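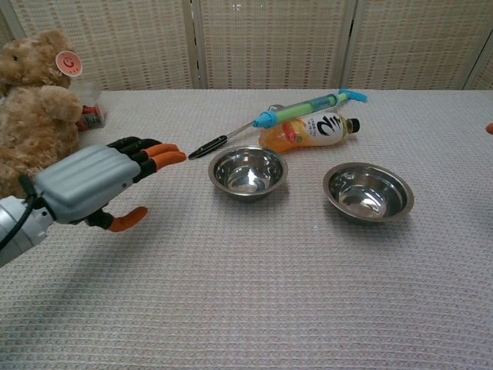

Words by the Fustbridge newsletter desk
May 21, 2021
Filed under: Shop Talk, Budgets

I'd been wanting to talk to somebody about what it costs to get into robot hands, and I mean the boring part: who signs for what, what gets ordered first, what you wish you hadn't ordered. So I called up the person who does the purchasing for Pitstead, a small lab that works on picking up household stuff with a five-fingered hand. She asked me to leave her name out, partly because she says mean things about shipping departments and would like her packages to keep arriving.

We talked for most of an afternoon, and the first thing she wanted to discuss was bowls.

"Everybody budgets for the arm," she told me. "The arm has a quote, it has a part number, it has a salesperson who calls you on your lunch. Then you get the thing bolted down and you've got nothing for it to touch. I had a zero on the line for objects my first year. A zero! I bought steel mixing bowls out of the coffee money."

The bowls are still in the plan, and now they have a line of their own. She calls it the "table line," and it covers whatever goes in front of the hand: shiny bowls, a stuffed bear, a bottle of orange drink, a pump-style water shooter from the toy aisle. She sets aside 500 dollars for it per station, which got a laugh out of me when I first heard it, because it seemed like a lot of teddy bears.

"It goes," she said. "You want the bear and then you want a different bear. Things wear out. And the person with the company card is always the person who's out that day, so you buy ahead."

I asked how she picks what to buy. I figured there'd be some kind of standard shopping list, and there are lists like that floating around, but she mostly ignores them at the start of a project. What she does is walk through a store with a notebook and write down anything she thinks will be annoying.

"Fur is annoying. Polished steel is annoying for the cameras, you get those streaks of light in the bottom of a bowl. Clear plastic with liquid in it, very annoying. That water shooter is great because it's a skinny rod, then a fat see-through tube, then a T handle, so where do you even grab it? You can argue about that for a whole meeting. We have."

She also buys cloth. I didn't expect to spend ten minutes of a phone call on tablecloths, but she has strong feelings! Bare tabletops are loud, she says, and anything round wanders off. She likes a waffle weave in a pale color, and she gets two for every table so one can be in the wash. Folding screens are on the list too, the woven kind you'd put in a bedroom corner, because they were cheaper than having a wall painted and she could take them along when the lab moved.

Okay, so on to the expensive stuff. The hand at Pitstead has black jointed fingers with orange tips, and I asked the question I always ask, which is what part she reorders the most.

"Tips," she said, before I'd finished. "Tips, then cables. If you're quoting a hand, make them quote the fingertips on the same page. Don't let them tell you it's a separate catalog. I want to see the price of the thing I'm going to buy over and over sitting right next to the price of the thing I'm going to buy once."

Her rule is to order 10 spare tips with every new hand, on the same purchase order. The same-order part matters a lot to her. Once the hand is delivered, she explained, it becomes equipment, and anything bought later becomes supplies, and at her place those come from two different pots of money with two different people guarding them. Putting the spares on the first order keeps it all in one pot. I've heard versions of this from other labs and I'd say it's the most useful thing in this whole write-up, so if you're skimming, go back and read that bit.

Cables she handles differently. The black one that runs along the forearm at her station is the kind of part she'd like to buy locally, and she's had a little luck with that. She asks the vendor for the connector type in writing before she'll sign. One supplier (she was polite and didn't say which) refused, and she walked.

I wanted to know how she chose the vendor in the first place. She had it down to two, Rathore and Zurley, and she was happy to go through it with me, though she warned me her reasons weren't very technical. The engineers had already said either would do.

"So then it's on me, right? Rathore had the nicer quote. It was pretty, it had a cover page. Zurley's quote was ugly but it had the repair turnaround in it. I asked Rathore for theirs and got a brochure back."

She went with Zurley. The lead time they gave her was 60 days, and she put that in the plan and then added more on top, which annoyed her boss. What she does with the waiting time is the part I liked. She has the table built, the cloth down, the objects bought and the screen up before the crate ever shows, and she has people do the tasks with their own hands in the meantime, to find out which ones are dull and which ones are hard. They threw out a fair number of tasks that way, before any machine was in the building.

"A bowl inside a bowl sounded so easy that we nearly didn't write it down," she said. "Then we sat there with two of them and did it with just a thumb and two fingers, and everybody got quiet."

I pushed her a little on the five fingers. There are plenty of people who'll say a simple two-jaw gripper is the smarter buy for a first station, and I've written as much in this newsletter (some of you wrote back, thank you, I read them all). She didn't disagree! If somebody has one job, like moving boxes, she'd tell them to get the simple gripper and spend what's left on a second arm. Her group is interested in handles and soft things and squeezing, and she couldn't see getting there with two jaws. But she did say she'd keep a simple gripper on the shelf for days when the hand is out for repair, and she's sorry she didn't put one in the first budget. It's in the next one.

The next one is due in November, and she was already working on it when I called. I asked if she'd read me some of it and she did, flipping pages. The arm's service plan goes first. Then tips. Then a line for a second hand, which she expects to lose. Then tables, cloth, objects. Then training time, meaning paid hours for people to get comfortable running the station, which she left out of her first plan completely and now puts at 7 days a person. And then a line she calls "dumb stuff," which is tape, bins, a step stool, a lamp.

"They always try to cut dumb stuff," she said. "I let them take some. I make it a little fat on purpose so they've got something to cut and they leave the tips alone."

Would she lease next time? Maybe. She's had a lease offer and she's read it twice, and what bothers her is the clause about wear. Fingers wear, that's what they're for, and she doesn't want to get to the end of a term and argue about scuffs with somebody holding a clipboard. If they'd write fingertips out of that clause she'd think about it for the second station. She's asked. They're getting back to her.

I said I'd check in again after the budget goes through and find out if she got her second hand. She said to call either way, and to send her the name of anyone selling decent steel bowls by the case.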